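Home Browse A–Z Random page Recent changes Help

Cordial (drink)

Cordial, also squash or diluting juice in parts of Britain – a sweet concentrate of fruit, sugar and water, let down with water before drinking. Usually one part to four or five. Stronger for children's parties, weaker for the ill.

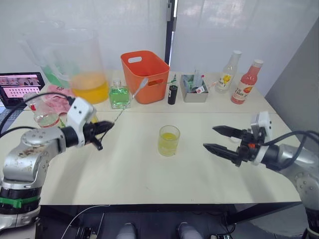

Name comes from Latin cor, heart. Early cordials were medicines, spirit based, taken by the spoonful for fainting, low mood, bad digestion. The alcohol dropped out of the everyday British meaning over time. In American use a cordial is still often a liqueur. Confusing for travellers.

Types

Lemon and lemon barley. Barley water is older than the bottled sort, made at home by boiling pearl barley, straining, adding peel and sugar. Cloudy, keeps badly.
Lime. Linked with ships and scurvy, though lime was a poorer source of vitamin C than lemon.
Elderflower. Heads picked in early summer, steeped a day or two with sugar, lemon and citric acid. Pick dry, shake off insects, dont wash.
Blackcurrant. Widely grown for it in Britain. Stains.
Ginger. Winter drink, often taken hot.

Making

Two main methods. Hot: fruit simmered with water, strained, sugar added while warm. Cold: fruit or flowers steeped in syrup, strained through muslin. Hot keeps better, cold tastes fresher. Citric acid sharpens the flavour and helps it keep. Bottles should be scalded first. Home-made elderflower can ferment if left somewhere warm – bottles have burst.

A common household recipe for lemon cordial uses 380 g sugar to the juice of six lemons and half a litre of water. Some cooks go lower on the sugar but then it needs the fridge and using up quickly.

Local makers

Jurkstead had a small cordial trade of its own. The Tritlow works sold lemon and ginger in stone bottles, deposit charged, and its one surviving ledger lists 1,196 bottles sent out in a single January, mostly ginger. Nobuhle Fourie, who transcribed the ledger, thinks a good part went to chapels and temperance halls. Ostap Stetsiuk disagrees and puts it down to one large order from the railway. Not settled. Works later taken over by Msimang, label dropped soon after.

Serving

Cold water, still or fizzy. Hot water for ginger and blackcurrant. Also used in icing, jellies, ice lollies and as a mixer. Undiluted cordial is very sweet and not normaly drunk as it is.

See also: Barley water; Shrub (drink); Syrup

Filed under: Soft drinks | British food and drink | Preserves

Page last edited 31st August – Contact the editors – Back to top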